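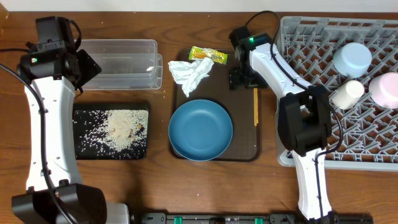
Grallano Sanctions Screening Desk

Last updated: December 27, 2019
Reading time: 2 minutes

Grallano checks customer, vendor and shipping records against US, EU and UN sanctions lists. It is sold to exporters, freight brokers and small banks that have to show who they screened and when.

List updates load overnight. When a measure is announced but not yet in force, the entry is tagged "pending" and kept apart from live matches.

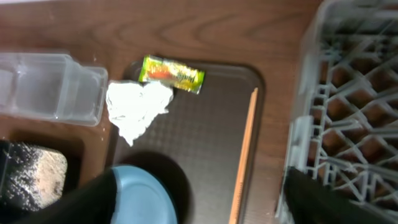
Pending entries do not block a payment or a shipment. They go to a review queue, where a compliance officer can clear them or put them on hold – the choice and the time are saved to the record.

Name matching covers Cyrillic, Arabic and Farsi spellings. Ownership checks run up to five levels above the company being screened.

Editions
Skaleck: 6 user seats, manual search and file upload
Navarro: 9 user seats, adds the payment system connection and vessel search

Both editions keep screening records for five years. Longer storage can be ordered with either one.
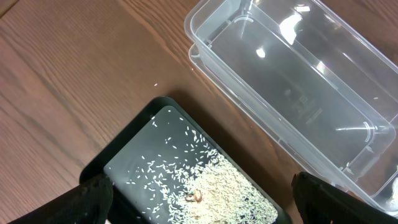

Orders placed before the end of February include setup and one training session by phone. Part number for both editions is GR-657 – please state the edition when ordering.

Grallano does not give legal advice.

Copyright 2019 Pesach Trade Compliance. Contact us | Back to top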